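Hukasa opens its equipment planning service to smaller care homes and guesthouses

7th August - Hukasa, the planning firm that helps building owners work out whether a service robot is worth the money, is opening its Skilten service to smaller properties for the first time. Until now the service was offered only to sites with more than 90 rooms, and we are very happy indeed to be changing that.

Skilten lets an owner try out a purchase before signing anything. Our planners build a simulated version of the property, hallways and doorways and awkward corners included, and run the machines on the owner's shortlist through it. The owner then gets a plain written budget covering the purchase, the charging points, staff training and the upkeep that so often gets left off the first quote.

"People come to us with a brochure in one hand and a worried look," said Ritva Laitinen, head of planning at Hukasa. "They want to know if the thing will fit and what it will cost them in the second year. Those are good questions, and we like to sit down with a pot of coffee and go through them properly."
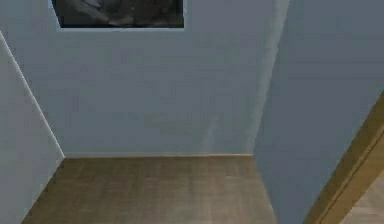
Minttu Ruotsalainen

A narrow alcove with a wood-look floor and one framed picture on the back wall may not seem like much to plan around, but small spaces like this rendered one are just where a budget can go wrong. Can a machine turn there? Would it be a sensible spot to park one between rounds, or would the owner be better off putting a charger somewhere else? It is so much nicer to ask while the walls are still on a screen!

The service was tried out from April with the guesthouse group Rundik, which had nearly 531 square meters of hallway to think about and had planned to buy a machine for each floor. After going through the simulation it settled on 2 shared machines, and put part of the savings toward wider doors.

Bookings are open now, with 39 places available in the first round. Owners need only send a floor plan - a hand-drawn one is perfectly fine - and a list of the jobs they would like help with.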